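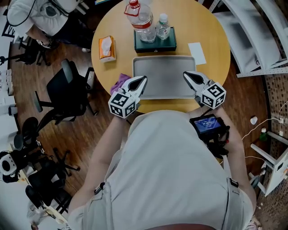
Paired hand-held grippers in use at a table, with tray, cloth and bottles.

Skitbridge Hand-Held Gripper Pair
Teaching by demonstration, two-handed
Part no. 3643-P

The Skitbridge pair records two-arm tasks without an arm present. The operator holds one gripper in each hand and performs the task at normal working speed. Jaw opening and gripper pose are logged for both sides against a common clock.

Jaws
Two white fingers per gripper, black triangular pads on the inner faces. Pads are replaceable and sold in packs of 22.

Tracking
One marker cube per gripper, white with black-and-white fiducial patterns. Keep at least one face in view of the overhead camera. Wipe the faces with a dry cloth; solvent lifts the print. Cubes are calibrated to their gripper and must not be swapped left for right.

Recording
Episodes are written to the host as they are made. A dropped marker is flagged in the log and the gap is left unfilled. Export to Plultov format requires host software 2.4 or later.

Suitable tasks
Tray loading, cloth folding, bottle handling, and other tabletop work within reach of a standing operator. Not rated for liquids or sharp tools.

Ordering
Pair with cubes and host license: $1,222
Replacement cube, left or right: $259
Arm-side jaws to match are supplied by Trendum and ordered separately.

Technical contact: Percy Cáceres, Skitbridge Applications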